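Home testers wanted for the Skustow hand-held gripper kit

Skustow is looking for 40 people to try out its hand-held gripper kit at home before it goes on general sale. The kit is a pair of grippers, one for each hand, used to record everyday jobs so that robot arms can later be trained on them. Testers pick things up, put them down and tell us what works and what gets in the way.

No technical background is needed. You should be over 18, have the use of both hands and have a table you can keep clear for an hour at a time. Testing runs for 4 weeks. Most of the early tasks are simple packing jobs with ordinary groceries and a cardboard box.

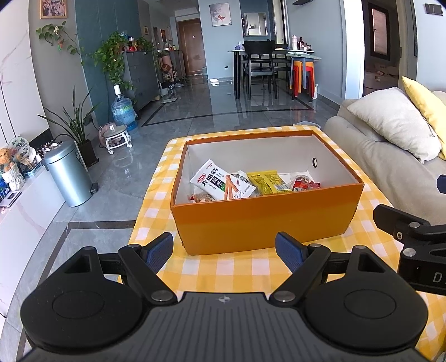

What you will do

Each session lasts about 40 minutes. You follow a short task sheet, repeat each task until the sheet is finished, then fill in a form on comfort, grip and jaw travel. We are particularly interested in thin wrappers and long, narrow items, where testers in February asked for finer control when closing the fingers.

Wafer bars, biscuits and other wrapped snacks make up the Lasus task set, which everyone starts with.

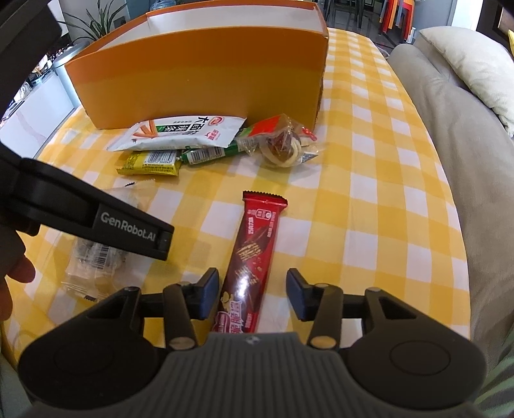 Do I have to buy the snacks myself?
We send a voucher with the kit, and you can use any wrapped items of a similar size if your local shop doesn't stock the ones on the sheet.

What you get

Testers who send in every form receive a fixed payment and a discount on the finished kit. Postage is paid both ways. Kits must come back in the box they arrived in - please keep the foam inserts.

How to apply

Write to Mbali Mokgethi at Skustow, Vosmont House, quoting reference 1761. Tell us which hand you favour, what sort of table you would use and when you are normally free. Applications close on Mar 21, 2026. Questions about the kit itself, including spare finger pads and hand sizes, go to Aurélien Perrin at the same address. People who took part in the Maluleke trial may apply again.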